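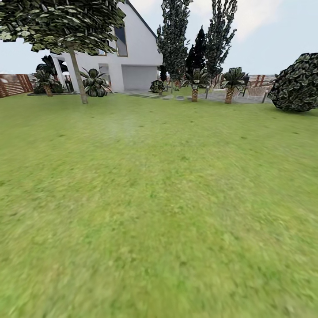
HARNANBERG, March 25, 2020 - Our after-school robotics club has a new yard to play in, and I'm pretty excited to tell you it doesn't need mowing! I coach the Hostcombe Robotics Club, and this spring the kids have been building and driving in Cluker, a simulated backyard that runs on the same computers they do homework on.

It started small. A few students wanted to practice steering code without waiting their turn, so they made a lawn, a white house and a fence, and then they just kept going (trees, a patio, more trees). The project now holds 454 plants and props, and the club has logged 1,252 practice runs in it. 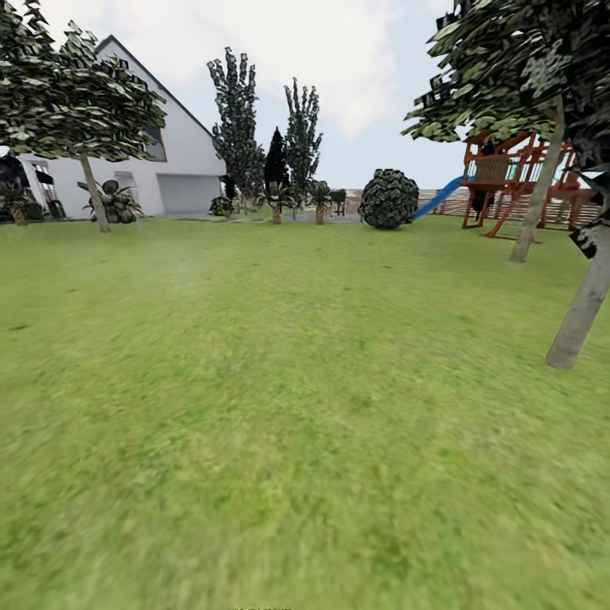 My favorite part is listening to them argue about routes. Do you swing wide past the big round bush, or stay close to the paving and save time? One team rewrote its turning code four times over that question and still isn't happy. Another team spends all its time on camera angles, and I've stopped trying to talk them out of it.

We couldn't have done this without a grant from the Dhillon Fund, which paid for software and for 40 student seats. Over 163 families have asked about joining, so we're opening a second group in April. Beginners are welcome, and you don't need to know any code.
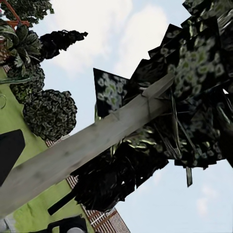 How to join

Students in grades six through nine can sign up at the Hostcombe front office or on the club page. It's free. Teachers who want a copy of the Cluker yard for their own class can ask there too, and we'll send the setup notes the students wrote.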